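Setting up the Foso folio keyboard with your tablet

Section 2: Charging, pairing and the first five minutes

OK, case is on, tablet is clicked into the tray, and you're looking at a dark little keyboard wondering what's next. I've set up a lot of these by now (my own, my parents', most of my office) so I'll take you through it the way I do it myself.

Before you pair anything, charge it. Mine arrived with just enough juice to blink at me and then die halfway through pairing, which left the tablet convinced it was connected to a keyboard that had gone to sleep.

1. Plug the short cable into the port on the left side of the keyboard. The port on the tablet is separate, and charging one won't charge the other.

2. Wait for the orange light to go off. From flat it took mine a whole movie and most of the credits.

3. Unplug the cable and slide the power switch toward the hinge. The light should flash green twice.

Note: If you bought the Plellel edition, the switch is on the back edge and the light is white. Everything else in this section is the same.

Caution: Please don't use a laptop charger you found in a drawer! The wall plug that came with your tablet is fine, and so is a USB port on a computer.
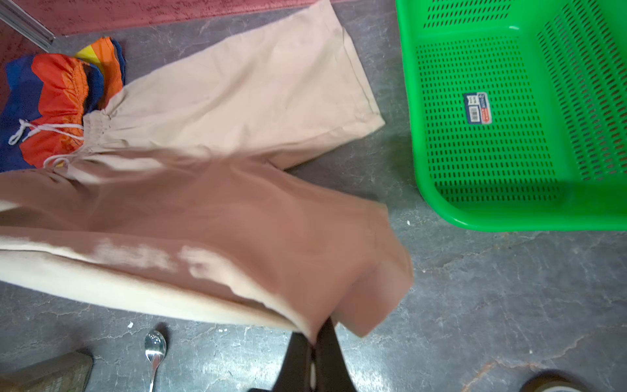

Now for the pairing.

4. On the tablet, open Settings, then Bluetooth, and turn it on. Leave that screen open, as the tablet stops looking for new things once you back out of it.

5. Hold down Fn and the K key together for 5 seconds. The light starts blinking fast.

6. Tap "Foso Folio" when it shows up in the list. If you see it twice, pick the lower one (the upper one is usually left over from a failed try, and you can remove it later).

7. Type the code you see on the tablet using the keyboard, then press Enter. I forget the Enter every single time and sit there like a fool.

8. Open any notes app and type a sentence. Try the apostrophe and the question mark too. If they come out as something strange, go to the keyboard language setting and choose US English.

Note: The folio remembers one tablet at a time. To move it to another one, remove it from the first tablet's Bluetooth list, then start again from step 4.

A word about sleep. Closing the cover puts both the tablet and the keyboard to sleep, and opening it wakes the tablet right away, but the keyboard wants a key press first. I tap the space bar and give it a second. If you start typing immediately you'll lose the first letter or two, and your emails will begin with "ello."

Left completely alone, the keyboard shuts itself off after 72 hours. You'll need to slide the switch off and on again to bring it back, but you won't have to pair it again.

Caution: Keep the magnets in the cover away from hotel key cards. I had to go back down to the front desk in my socks once, and I'd like to spare you that.

If the keyboard still won't show up in the list, turn off any other Bluetooth gear nearby (my Cluvilton speaker was the culprit for me) and repeat step 5. After that, restart the tablet and try once more with the keyboard right beside it.

Section 3 covers the shortcut keys and how to change what the row along the top does.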